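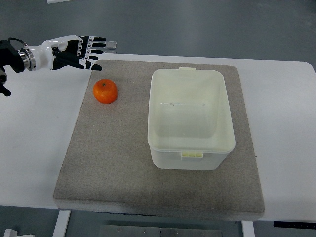
Glue and filler notes, Aug 23, 2021

Opened the second tub of Graseo this morning. The label says it sets in 400 minutes at room temperature. I have my doubts. The July tub said the same and I could still dent it with a thumbnail the next day.

Test pieces are offcuts of pine, sanded on one face, clamped overnight. Batch 2503 is the old tub, 2537 is the new one. Same clamps, same shelf, same person doing the spreading (me), so please don't move them to the windowsill again.

Old tub, 2503: skin on top, soft underneath. Joint came apart by hand with a bit of a twist. Smell still strong.

New tub, 2537: harder, and the colour is closer to what the supplier's sheet shows. Broke in the glue and left the wood clean, so I'm not calling it a good joint yet. Skirnari reckon that means too much clamp pressure. Maybe. They said the old batch was fine too.

Jamelen filler, order 819: goes on smoothly, sands badly. It drags and clogs the paper, and I went through three sheets on one small patch. The tin says "no shrinkage". I can feel a dip over the screw hole with a fingertip — the one by the hinge is worse.

Ackah sent a sheet of strength figures with no word on what timber they used or how long they let it cure. Not much use to us. I've asked for both.

Still to do:
Redo 2537 with lighter clamping and leave it two full nights
Weigh the hardener properly, the scoop is hopeless
Try the filler in thin coats before we write it off
Don't order more of anything until the repeat is done

Thermometer on the glue shelf reads two degrees higher than the one by the door. Need to find out which is wrong.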